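# The long circuit

Seven chapels, two preachers and one car that starts most mornings: a month on the road around Prindness. 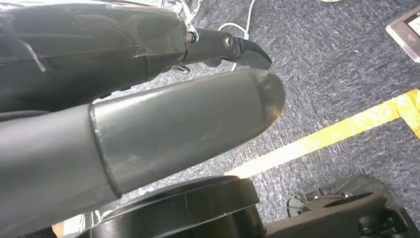

## Before the first service

Giorgia Cocco leaves the house at half past seven with a flask, a hymn book and a sermon printed in large type. She is due at Laaksonen Road Chapel by nine, at Tateo by eleven, and at a farmhouse kitchen above Tiltgate in the middle of the afternoon. She will preach the same sermon at the first two. The kitchen gets a shorter one.

"They've usually got something in the oven," she says.

Cocco is a lay preacher, trained over two winters of evening classes and licensed to lead worship but not to celebrate communion. The only ordained minister on the circuit is Salim Bakilana, who came to Prindness from a large city church and now looks after seven buildings spread over three valleys. Between them they cover most of what happens. When both are busy, the congregation reads a psalm, sings what it knows and goes home early.

## Small numbers

The largest chapel on the circuit was built to seat 600. On the morning I went there were 22 people in it, nearly all of them under the gallery where the heaters are. Bakilana preached from the floor, standing by the second pew. He gave up the pulpit in his first November after a woman at the back told him she could hear him but had stopped looking up because of her neck.

Heating that building for a winter costs more than the collection brings in. The difference is made up by letting out the schoolroom behind it, and by a legacy of £1,613 a year from a draper who died in the 1920s and wanted the windows kept clean. The windows are very clean.

Bakilana has been asked many times which chapel he would close. He doesn't answer, though he does say that a few of the congregations have started asking it themselves. Tateo voted last spring to share its harvest and Christmas services with Laaksonen Road. The two had not worshipped together since a falling-out over an organ, which most of those present were too young to remember.

## The kitchen at Tiltgate

The chapel at Tiltgate lost part of its roof and has not been used since. Hajar Soliman, who married into the farm next to it, offered her kitchen for a few weeks. That was four years ago. She was brought up Muslim and still is, and she sits in on the service if the lambs allow it.

"I like the singing," she says. "I don't join in with all of it."

Faith Nyaga brings a keyboard and plays it on the ironing board. There is no order of service. Cocco reads, speaks for ten minutes and asks who needs praying for. The list that afternoon included a hip operation, a son in the merchant navy and a dog.

Afterwards there was parkin. Cocco wrote the date of the next service on the calendar by the fridge, rinsed her flask and set off down the hill with her headlights on.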